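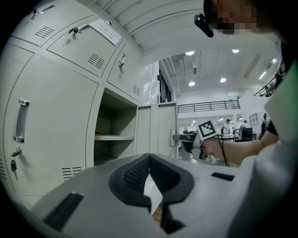 Lockers don't need a coordinator, they need a key that works, and whoever wrote in to say so after our August call went up was mostly right. We have kept the comment in mind while rewriting this one.

Drultitholm is looking for a part-time locker room coordinator for its shared workshop building in Tunddale. We are calling it a coordinator because the payroll form wants a title. The work is keys, doors, labels and other people's belongings, and you should read the rest of this before deciding it sounds restful.

What the job is

The building has 389 lockers on 2 floors. They are gray metal with vents in the doors and ordinary key locks. Our record of which key opens which door was last correct before the Dolan wing was joined to the main building, and we doubt it was fully correct then. Some tenants leave the key in the lock, some take it home, and some have moved out and taken it with them. Your first task will be to build a new record from the doors themselves, and to throw the old one away once you trust yours.

After that, the work settles into a routine:

Issuing and collecting keys at the desk, 8 a.m. to 11 a.m.
Clearing compartments when a tenant leaves, bagging what was left on the shelves and storing it for 15 days
Replacing paper notices that have slipped or faded
Reporting doors that stick, have dropped, or have come off
Keeping floor space in front of the lockers open when deliveries come through

That last item takes more of the day than you would think. Packing material collects in any room with a flat floor, and every tenant believes theirs is only there for a minute.

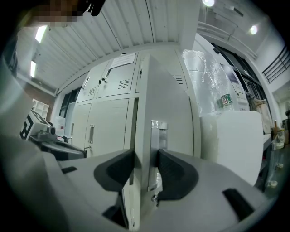
We have also been told, more than once, that the whole thing could be solved with software. Drarnero, the booking system we pay for, will tell you that a compartment is assigned. It will not tell you that the door has been off since spring or that there is a sandwich in it. You will have a login, and you will be expected to update it, but we would rather hire someone who walks over and looks.

Who we want

You do not need experience with lockers. We are not convinced such experience exists in a form that would help. You should be able to write a label another person can read, lift a metal door with a second pair of hands, and stay polite with someone who insists that they returned a key when they did not. Being comfortable with a screwdriver is useful. A resume that describes you as passionate about storage will be read with some suspicion.

Applicants who want to redesign everything in the first month should probably look elsewhere. We have had two redesigns — the color tags and the numbering by corridor — and parts of both are still stuck to the doors.

Hours and pay

15 hours a week, mornings, with an occasional early evening when a tenant moves out. Pay is 800 dollars every two weeks. There is no bonus, and we won't pretend that the free coffee is a benefit. The position runs for six months and may be extended if the new record holds up.

How to apply

Leave a letter of one page at the Drultitholm front desk in Tunddale, or use the contact form on this site and choose "Locker room" from the menu. Tell us about a time you took over someone else's mess and what you did with it in the first week. Please skip the personality test results. We read applications as they arrive and will take the posting down when the job is filled.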